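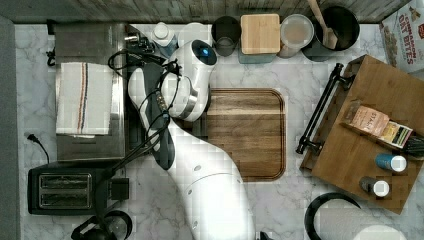
Home Reviews Guides Ratings Policy Contact

Reviews > Kitchen > Knife Care > Gollden Pull-Through Sharpener

Gollden Pull-Through Knife Sharpener: Product Review

Published by the Tillman Household Review Service on Wednesday, April 5, 2023

The Gollden pull-through sharpener is a manual tool for straight-edged kitchen knives. It is sold as a lower-cost model alongside the maker's electric unit, which was reviewed last July and is not covered in this report. The sharpener was bought at the regular retail price of $30. The Service does not accept loans or free goods from manufacturers.

The body is molded plastic with a rubber foot along its full length. It has three slots, marked coarse, medium and fine. The coarse slot holds carbide blades set in a fixed V. The other two hold ceramic rods. A printed card in the box explains the order in which the slots should be used and warns against drawing serrated knives through the coarse slot. The card is clear, although the type is small and the warning appears on the back.

Reviewers used the tool on household knives in ordinary condition, including a chef's knife, a utility knife and several paring knives. Each knife was tried on printer paper and ripe tomatoes before and after sharpening. The chef's knife showed the most improvement. Before treatment it tore the paper and crushed the skin of the tomato, and afterward it cut both with light pressure. Paring knives also improved, but the last half inch near the handle stayed dull on every one. The slots are too deep for the heel of a short blade to reach the rods.

The result depends a good deal on the hand of the user. Pulling too hard through the coarse slot leaves small burrs that the fine slot does not fully remove. Reviewers who let the weight of the knife do most of the work got a smoother edge in fewer strokes. First-time users should practice on an inexpensive knife.

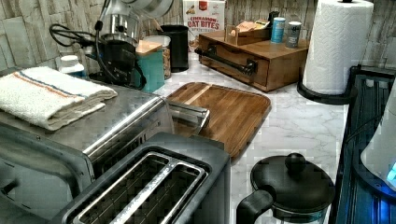 Storage is a minor concern. The sharpener is longer than it needs to be and will not lie flat in a shallow drawer with the handle raised. The handle folds, but the hinge on the test unit was stiff and required both hands. Households with limited counter space may prefer the Planotis sharpener, which is shorter and has a removable handle. The Planotis has only two slots and took longer to bring back a very dull blade.

Cleaning is simple. Metal dust gathers beneath the coarse slot and can be tapped out over a trash can. The maker advises against washing the unit in a dishwasher. A damp cloth was enough to clean the outside, but the seam around the rubber foot holds crumbs and needs a brush.

The carbide insert can be replaced. Replacement inserts are sold through Zandano, the distributor, and the order placed for this review arrived in 5 business days. The ceramic rods are fixed in place and cannot be replaced. The written warranty covers defects in material but excludes wear to the rods.

Rating: 3 out of 5. The Gollden sharpener is suitable for general household knives and for users who want a quick, serviceable edge. It is not recommended for single-bevel knives, ceramic knives or costly blades, which should be sharpened on a stone or taken to a professional. Ratings are reviewed when a manufacturer changes the design of a product.

This site uses cookies to remember your settings and to measure visits. By continuing to use the site, you accept our cookie policy.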